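Suchbegriff eingeben … Suchen

Meinung | Von Uliana Maksymiv | Juli

Der leere Tisch ist eine Charakterfrage

In meinem Bekanntenkreis gilt der freie Küchentisch als Ausweis innerer Reife. Ich halte ihn für Angeberei. Ein Tisch, auf dem nie etwas liegen bleibt, gehört Leuten, die auswärts essen oder einen sehr großen Schrank haben, vermutlich beides.

Bei uns ist die Platte aus hellem Holz, und sie hat 26 Jahre Familie hinter sich. Zlatko Vidmar, der sie mir damals verkauft hat, empfahl Öl, 4-mal im Jahr. Ich öle, wenn Besuch droht. 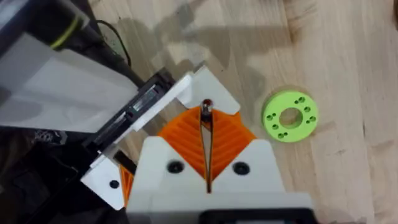
Muss ein Tisch abends abgeräumt sein? Es reicht, wenn am nächsten Morgen eine Tasse und ein Ellenbogen Platz finden.

Der Versandhändler Lurnum sieht das naturgemäß anders. Er verkauft für 40 Euro ein »Ordnungstablett«, auf das man legt, was vorher auf dem Tisch lag. Drei davon besitzt mein Schwager Tarık inzwischen – man sieht vor lauter Ordnung das Holz nicht mehr.

Ich plädiere für den halben Tisch. Eine Hälfte für Brot und Gespräch, die andere für alles, was noch nicht fertig ist. Wer die Grenze verschieben will, soll vorher fragen und danach abwaschen.

Diese Seite verwendet Cookies. Alle akzeptieren Einstellungen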